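Helitz House residents list
Re: Re: stuff on the floor by the walls, again
Posted in July, 7:40 am, by 5th floor rear
4 replies

Hi all,

Quick one before work, sorry, typing this standing up.

Quoting the earlier message so people who joined the list late can follow:

> From: lobby desk rota
> Subject: stuff on the floor by the walls, again
>
> Hello everyone,
>
> Flultex has asked us again to keep the floors clear along the walls on their mornings. The big machine doesn't get right up to the wall, so that strip gets done by hand, and whoever is doing it has to stop and pick up bottles, wrappers and boxes first. They've told us they are paid to clean and will not be sorting. Anything on the floor goes in one black bag and out to the dumpster, recyclables too.
>
> They also said that if it keeps up they'll skip the strip and do the middle only. We had that in the spring and everyone complained about the gray line.
>
> Could we please agree on:
>
> - no drinks or food set down on the floor in the lobby or the corridors
> - empties go in the blue bin by the mailboxes, cartons flattened
> - if the bin is full, take it down to the Homer Street side, there's a second bin there
>
> Also, somebody is putting full bottles in the recycling. Please empty them. The bag leaked all the way to the side door last time.
>
> Replies to the list please, and not under the desk door.
>
> Thanks

OK so. My replies, in no order.

1. Agree with all of it. Was never going to argue with "don't leave your trash on the floor."

2. But the blue bin by the mailboxes is too small and I have said this before. We are 83 apartments. One bin, and it's the narrow one. By the evening it's full of catalogs and packing paper and then there's noplace for a bottle, so people stand it next to the bin, then next person stands theirs next to that one, and it creeps along the wall. Not defending it. That's just how it gets there.

The old bin was 36 gallons. It's still in the bike room, behind the folded tables, I saw it when I went to pump my tires. Lid is cracked but who cares about the lid. Can we just swap them? I'll carry it up myself if someone holds the door, it has to come round by the side stairs.

3. The second bin on the Homer Street side. Half the building doesn't know it's there. It's past the laundry room, through the door that looks like it's alarmed (it isn't alarmed). Put a sign on it? A sheet of paper would do. I can print one.

4. Cartons. People, please. Flatten them. Takes two seconds, stand on it. One unflattened box takes up the whole bin, and then we're back to number 2. Same for the ones that have food in them, only those don't go in the blue bin at all if they're greasy. Cleaner ones fine.

5. Full and half full bottles: pour it out in your own sink BEFORE you come down. There's no sink in the lobby. I know the planter by the elevator looks like an option. It is not an option, the thing in it already died once.

6. Caps. There was a back and forth on this last year and I never saw an answer. I looked at the sticker on the blue bin and it says caps ON, bottle empty. So, caps on. If the sticker is out of date somebody correct me.

7. Foil-type wrappers, chip bags, the shiny ones: regular trash. Not recycling. Doesn't matter how shiny. They end up in the blue bin constantly and then somebody fishes them out and guess where they go. On the floor, next to the bin. I've done it myself, I admit, meaning to come back with a bag. Cans are fine in the blue, obviously, rinse if you can.

Which brings me to, why is there no regular trash can in the lobby? There was one. Gray, with a foot pedal. It went away when the lobby got repainted and never came back. If you're standing there opening your mail and finishing a snack there is literally nowhere to put the wrapper except your pocket or the recycling. Pocket is the right answer but come on. Can we have the pedal can back. If it's lost, I'll chip in for a new one.

8. About the floor. I don't agree that it's fine to do "middle only." That floor shows everything. With all the tan and cream in it you'd think it would hide dirt and in the middle it sort of does, but where it meets the pale wall you see every drip and every bit of fluff. And sticky rings. Whoever sets down iced coffee in the corridor, it leaves a ring, it dries, then it picks up dust and it's a brown ring. I scrubbed one off outside my door with a dish sponge and plain warm water, worked OK. Please nobody use vinegar on it. Somebody at the Nakamura building next door did theirs with vinegar and it took the shine off in patches, they still have the patches. Dish soap, warm water, wipe it dry after.

9. Flultex mornings. Can the desk post which ones, on the list, and not just on the card in the elevator? The card is behind the inspection certificate, I only found it because I dropped my keys. If I know they're coming I'll do a walk down our corridor the night before with a bag, 5 minutes, no big deal. If one person on each floor did the same we wouldn't be having this thread.

I did our floor last night. Not much, a couple of things by the stairs and a flyer. Umbrella that's been there since forever, left it, it might be somebody's. If it's yours please take it in.

10. Small thing. It's not always residents. Deliveries set bags down by the wall and the drinks get forgotten when the bag gets picked up. Also people waiting for the elevator with guests. So maybe go easy on the "whoever is doing this" tone. I know that wasn't the desk, that was the reply after. Still.

So to sum up what I'm asking for:

- old big bin back up from the bike room
- pedal can for regular trash
- paper sign for the Homer Street door
- Flultex mornings posted here

If no one objects by 4 pm I'll go down and get the bin. Need one pair of hands. Reply here or knock, I'm in from 3.

And if you walk past a bottle or a wrapper or a box sitting against the wall, and you've got a free hand, just take it with you. Doesn't matter who left it. I know it's annoying to pick up after other people, I get annoyed too. 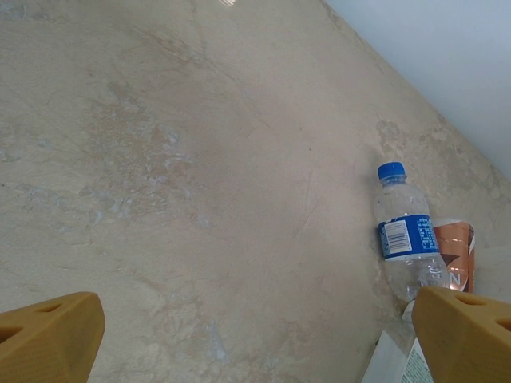 Bags, by the way: I have a roll of the clear ones, hanging on my door handle in a tote. Take what you need, leave the tote.

OK really have to run, bus.

5th floor rear

4 replies | 5 shares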